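Small Music Halls Deserve a Line in the Budget

The Zarnside council will decide in December whether to renew its support for live music at the Telach Hall. The amount under discussion is modest. The consequences of withdrawing it would be considerable, and they would fall first on performers who are at the beginning of their careers.

The hall seats 300. It has hosted folk singers, brass bands, school choirs and, in the past two seasons, a songwriting series run jointly with the Szalai Music School. Last season the series drew a paid attendance of 1,785. Critics of the grant observe that the Zallari Arena can match that figure in one evening. The comparison is accurate and of little use. An arena books artists who already have an audience, and those artists must find one somewhere.

It has also been argued that ticket prices should rise until the hall pays for itself. The school's own survey of concertgoers, which received 870 replies, suggests that most would attend less often if prices went up by even a small amount. A hall that charges arena prices for unknown singers will soon have empty rows, and the council would then be asked to rescue it at greater cost.
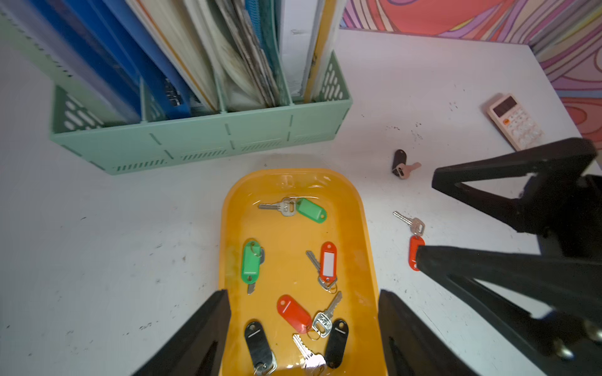
Public support should carry public obligations, and the present agreement with the hall is weak on this point. It says almost nothing about access for local groups outside concert nights. Rehearsal space is scarce in Zarnside, and the rooms behind the stage should be available to any resident ensemble on equal terms. The practical arrangements need not be elaborate. Keys with red, green and black tags, kept together in one tray, are the kind of system a small building can manage, provided that each color is assigned to a purpose and the bookings are published.

The council should therefore renew the grant for 2 years, attach clear conditions on rehearsal access, and require an annual statement of attendance. It should also resist the proposal to fold the hall's program into the summer festival, which serves a different public and closes before the school term begins.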